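Box flaps: fold them down outside or cut them off? (packing up a sewing room)

Asked by csenge_k in Moving & Storage
5 answers needed lol, will take 2. Viewed 86 times

Moving my sewing stuff out of the back room end of November. Mostly fabric, some yarn, a lot of little tins and jars of buttons. Have a stack of used boxes from work, all different sizes, no lids, just the normal four flaps.

Problem is I pack on the floor and the flaps drive me nuts. They flop back in while I'm loading, I catch my sleeve on them, and one tore right along the fold last night. My sister says cut them off and stretch wrap the top. I don't want to buy wrap if I dont have to. Also how heavy is too heavy for fabric? It never looks like much and then I can't lift it.

Going to a third floor, no elevator.
Csenge Kovács

Answer 1
rotton_attic

Cut em. Stretch wrap is cheap. Did my whole place that way, 37 boxes, no problems.

 Comment from csenge_k: did they stack ok?
 rotton_attic: two high yes. three high no. the bottom ones went soft on top

Answer 2 (marked helpful)
Zsolt Barta

Don't cut them. The flaps are what holds up the box on top, that's why the other guy's went soft. Third floor with no elevator means they're going to sit piled on a landing at some point.

What I do. Fold every flap all the way back, crease it hard with your forearm, push it down past the rim. If one is stubborn put a strip of masking tape on it and stick it to the outside wall, peel it later. Tape the bottom seam twice BEFORE anything goes in. Used boxes always let go at the bottom.

Fabric: small boxes only. Roll it or fold it flat, stand the folds up like files. I stop at about 12 kilos, my knees pick the number. Yarn can go in the big ones. Button tins in the middle of a fabric box with fabric under and over, lids taped.

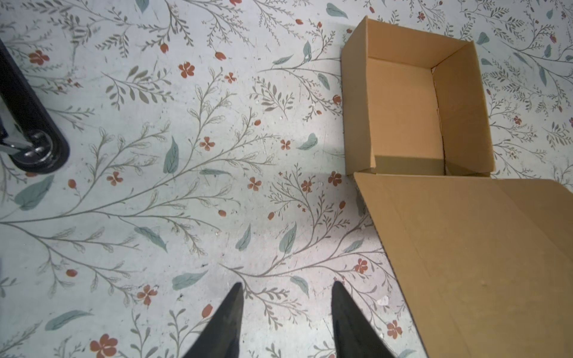 Floor packing is fine if you set up for it. Clear a patch bigger than you think, sweep first or you tape grit into the seams. An open box needs its own space plus room for the flap, a long one laid out flat on the floor like that takes up a good bit on its own. Keep anything on casters out of the way or lock the wheels, you back into it with your hands full and off it goes. And put the box by the door while it's empty, not after.

Label the side, not the top. Room and one word. "Sewing, cottons".

 Comment from csenge_k: ok forearm trick works!! thank you. kilos lol, I'll use the bathroom scale

Answer 3
gongate5

Could you just use suitcases for the fabirc? They have wheels. Not on stairs I guess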